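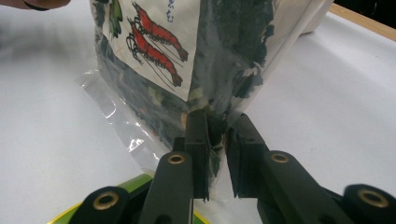
Ticket 535: pick cell, soft bags, repeat handling faults
Posted September 14, 2019, by Line Support, Tolora packing site
4 comments | 2 shares

Reported problem: the Foltus cell on the dry goods line stops on film bags and calls an operator. Boxes and jars run normally. On the previous shift the cell logged 122 stops, all on bags. Grip position is the first thing to check. On the dried seaweed with the two red shrimp on the label, the fingers close low on the bag and pinch a fold of film with seaweed inside it, while the empty flap of film lies out to the side. The pads have product between them, so the force reading looks like a good grip.

Checks done
- Pads cleaned, force sensor zeroed. No change.
- Close speed cut by 20 percent. Fewer stops, longer cycle.
- Bag profile reloaded from the Ritetti library. No change.
- Grip height raised on the bag profile. Stops fell, but flakes are still being crushed in some bags.

Effect on staff
The cell was installed in February and the bag station went from three packers to one. That packer was meant to refill cartons and watch the screen. At present the job is clearing stops, and the screen faces away from the carton rack, so each stop means a walk around the guard. Two packers moved to inspection have been called back to cover breaks. They also report that crushed product reaches them with no flag from the cell, and they now squeeze every bag by hand. This step is not in the work instruction and is not in the time allowance.

The shift target is still 800 bags. It was set from the vendor trial, which used filled cartons only.

Action
1. Bag profile: keep the raised grip height and reduced speed until further notice.
2. Kalogeropoulos to quote for wider pads and a second screen on the rack side.
3. Hand check at inspection to be written up and timed.
4. Target for bags suspended. Operators are not to be scored on stops.

Comment: Night shift confirms the same fault on rice crackers in film. Boxed crackers fine.

Comment: Please add stop clearing to the training sheet. New starters are learning it from whoever is closest.

Status: open, waiting on quote.

Recent tickets
Carton erector, glue temperature alarm
Label printer drops first label after restart
Guard door switch, bag station
Request: mat for inspection bench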